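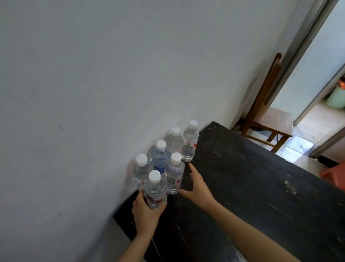
Lememstead and Zurevgate Joint Court Users' Group
Minutes of the May meeting, held at 10.00 am in the first-floor meeting room, Lememstead

Present: representatives of the court office, the prosecution team, defence firms (Issahaku, Wellberg), the youth justice service, the probation service, the witness service and the custody escort contractor.
Apologies: Zurevgate police case progression unit.

1. Minutes of the last meeting
Agreed as a correct record, with one change. At item 4, "adjourned" to read "vacated".

2. Matters arising
2.1 The revised custody time limit form is in use at both sites. Copies of the old form are still reaching the court office from Zurevgate. Court office to return these unprocessed from the start of next month.
2.2 The second video link booth at Lememstead is working. The sound fault in booth one has been reported again under the same reference.
2.3 Door signs for the youth court waiting area: outstanding.

3. Sentencing listings
3.1 The court office reported 38 cases awaiting sentence across the two sites. Of these, most are waiting for a pre-sentence report. The remainder are waiting for a psychiatric report or for a linked defendant to be dealt with.
3.2 Probation asked that requests for reports be sent on the day of plea. Requests sent later are placed at the back of the queue and the hearing date is not then achievable. The court office accepted this and will send requests before the court rises.
3.3 Wellberg asked whether a case could be listed for sentence before a psychiatric report had been funded. The court office's position is that a date will be fixed at the plea hearing and a short mention listed two weeks earlier to confirm funding. Any application to move the date is to be made at the mention.

4. Young defendants in serious cases
4.1 The youth justice service presented a paper on defendants under 18 sent to the Crown Court. The paper was taken as read.
4.2 It was noted that intermediary assessments are being ordered after the first hearing in several cases. Defence firms were asked to raise the matter at the first hearing in all cases where the defendant is under 16.
4.3 Reporting restrictions. The prosecution team asked that the terms of any order be read out in full and a copy fixed to the courtroom door. Where a defendant will turn 18 before sentence, the date is to be marked on the front of the file. Agreed.
4.4 Issahaku raised the arrival times of young defendants held in secure accommodation. The contractor stated that the long journey to Zurevgate makes a 9.00 am arrival unreliable. Such cases to be listed not before 11.00 am where possible.

5. Victim personal statements
5.1 The witness service reported that statements are sometimes uploaded on the morning of sentence. This leaves no time to ask whether the family wishes to read the statement aloud.
5.2 Where the victim and the defendant belong to the same household or extended family, separate entrances and waiting areas are to be requested in writing. Lememstead can provide both. Zurevgate can provide a separate waiting area only.

6. Bundles
6.1 Sentencing bundles over 100 pages must carry an index. Bundles over 200 pages must also have a reading list. Medical records should be filed separately.
6.2 Sentencing notes are limited to six pages unless the judge directs otherwise. The font size point was discussed and not resolved.

7. Any other business
7.1 Public seating at Zurevgate is limited to 50 while the gallery rail is repaired. Parties expecting large family groups should tell the court office beforehand.
7.2 Car park passes expire at the end of the quarter.

Actions
2.1 Return of old forms: court office
2.3 Door signs: court office
3.2 Same-day report requests: court office, probation
4.2 Note to defence firms on intermediaries: youth justice service
4.4 Listing times: court office, escort contractor
5.1 Upload deadline, draft wording: prosecution team, witness service

Meeting closed at 11.25 am. The next meeting will be at Zurevgate, same start time.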